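4.2 What we learned from the open day

Most of the numbers in Section 3 come from quiet weekdays with the door shut, and I think that matters more than we admitted in our first draft. So when Loneldale asked us to run the bin task live at the June open day, we said yes, mostly to find out what would break. I should say up front that this was a demonstration and we did not treat it as a controlled trial. The log files are real, though, and I've gone back through all of them for this section.

The setup was the Murkus cell, moved one floor down on a Monday and bolted, clamped and taped back together by the evening. We kept the bin, the arm and the tools exactly as they were upstairs. The planner was the Flirer build described in 3.1, with the same weights, and the grasp scoring followed the Kovács variant with no retuning for the new room. I really wanted to retune it (the light downstairs is awful after lunch), but then we couldn't have compared anything with the lab runs, so I kept my hands off it.

Visitors could stand along one side of the cell and choose the task from a short menu: pick a part, push a part to a wall, or use the scraper. Almost everybody went for the scraper! We had planned the day around picking and had a nice little talk ready about grasp scores, and people sat through it politely and then asked to see the scraper again. By closing time we had logged 935 task requests, against 1509 in the whole lab set, so the open day is a big slice of our data whether I like it or not.

Tool use is also where the open day was hardest on us. The scraper's handle is narrow and the body is wide, so a small error at the fingers turns into a large one at the far edge. On top of that, the bin walls leave very little room to turn the tool once it is down on the floor. Figure 7 gives an idea of how tight things get at the left wall, with the edge strip running close beside it and another object sitting in the corner just behind.
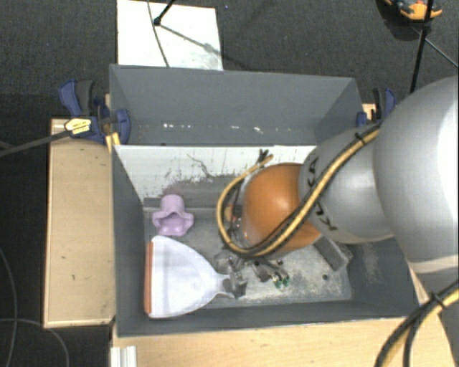
Figure 7. Scraper held at the handle end by the gripper, with the edge strip close to and parallel with the left wall of the bin. A light purple plastic object stands in the back-left corner and a gray block lies on the right side of the floor.

We set the clearance limit to 18 mm for the lab runs and left it there. That was a poor choice for a crowd. When the planner can't find a path that respects the limit, it lifts the tool, backs off and tries again from a new angle, and in the lab I never minded the wait because I was usually drinking coffee. With people watching, a retry feels endless. The longest one on the day took up to 65 seconds, and I spent it talking very fast about inverse kinematics to a family who had only come in to get out of the rain.

The other thing I would flag is the cables. Ours run along the outside of the arm and loop out near the wrist — a choice we made early on so we could swap grippers quickly — and the planner knows nothing about that loop. It checks the links, the gripper and the tool against the walls, and that's all. Several visitors asked me whether the cable was going to catch on something. It's a fair question and a reviewer asked the same one later. We now wrap the loop in a padded collision volume in the planner, which costs us some reach into the back corners. I don't have enough runs with it yet to say how much.

One question from the day changed how we report results. A retired machinist wanted to know what we counted as "done" for a scraper task. I gave him our definition, that the tool has reached its goal pose against the wall, and he pointed out that this says nothing about whether the part had moved where it was supposed to go. He was right, and I was a bit embarrassed. All the scraper results in Table 5 are therefore given twice, once for the tool pose and once for the final pose of the part. The second column is the one I'd look at.

We did not analyze the visitors' own behavior, and no audio or video of them was kept. Task choice was recorded as a menu entry only. Since people could watch the person before them, the choices can't be treated as independent, and the heavy lean toward the scraper may just mean that one person picked it and everybody else wanted to see it too. For the comparison in 4.3 we reweight the open day requests to match the task mix in the lab set.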